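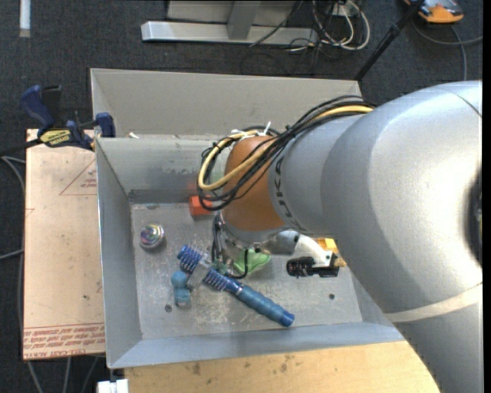
Progress report to the Lastar Fund
Drunach Community Learning Garden
10 February 2021

Dear Pirjo,

We are now at the halfway point of the grant, and I'm happy to say the winter has been much busier than we expected! When we wrote to you in the fall we were worried that people would lose interest once the beds were put to sleep. Instead the home composting course filled up in two days, and we had to open a second group.

Courses
We have run six courses so far, with 172 places taken. Composting and seed saving were the most popular by a long way. The mending evenings started slowly (the first one clashed with a school concert), but the January session was full and people stayed well past closing time to finish their hems. Over half of those who came had never been to anything at Drunach before, and that was the group you asked us to reach.

The rainwater course has not gone ahead yet. Our tutor moved away in December, and the replacement can only start in May. We would like to keep the money for it in the same budget line, if that is all right with you.

Seed library
The seed library opened in the front room at Prasora House and it has been a joy. We started with beans, peas, kale and a lovely speckled lettuce that one family has grown for years. Borrowers fill in a card and bring back what they can in the fall. The drawers we bought stick a bit in damp weather, so we are trying candle wax on the runners.

Spending
We are slightly under budget on tutors and slightly over on printing, mostly the course booklets, which people keep asking for extra copies of. The full sheet is attached. I have marked the two lines that moved.

Next steps
Spring enrollment opens next week, with 15 places on each course. We are adding a Saturday group for parents, with a digging patch for the kids - something they have been asking for since last summer. The worm farm workshop is back too, this time with more worms.

You would be very welcome at the spring planting day. I'll send the date as soon as the hall is confirmed.

With many thanks,
Tarek Dabbas
Course coordinator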